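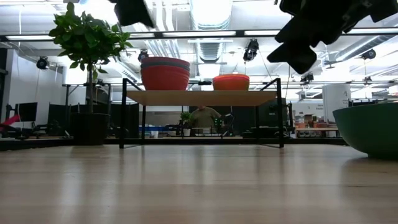
**Household Robotics Group, Dikatance – Teltville**

**Can a robot put the bowls away yet? Dikatance shares its results so far**

Ask people what they would like a robot to do at home and they rarely say anything grand. They want the kitchen cleared. Dikatance has spent the months since February finding out how near that is, and the group is publishing its first set of results from the Teltville workshop.

The job is putting bowls on a small raised shelf, or taking them down and sorting them by colour. Two arms share one table. Over the project they made 3,828 attempts, and 1,011 of those were finished from start to end with no human help.

"I was delighted with that number and my mother was appalled by it," said Yvette Fortin, who leads the group. "She's right that you wouldn't keep a kitchen helper who did that. But a year ago we couldn't get a bowl off the table without chasing it!"

Bowls are harder than they look. They roll, they nest, and two that have been pushed together can behave like one. A bowl lying upside down gives a two-fingered gripper very little to hold, so the arms have to find the rim and tip it.

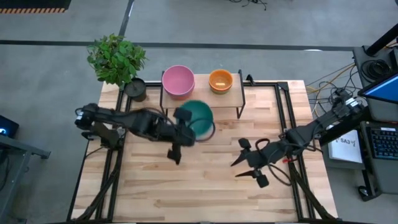
Speed is the other sticking point. A careful placement can take 35 seconds, and most of that goes on small corrections near the rim. Amrit Morin, who writes the control software, has been working on getting the second arm to help sooner – at present it tends to wait its turn when it could be steadying things.

So, can machines do the chores? The group's answer is "some of one chore, on a good table". Wet dishes, cutlery and a cupboard with a door are all still to come, and Afia Korletey is already planning the cupboard.

The next round of trials, named Flula, will use 15 new bowl shapes and will move the shelf between attempts. The full results, failed attempts included, are free to read on request from the Teltville office. Press questions should go to Clifford McIntyre, who is also taking bookings for workshop visits, mornings only.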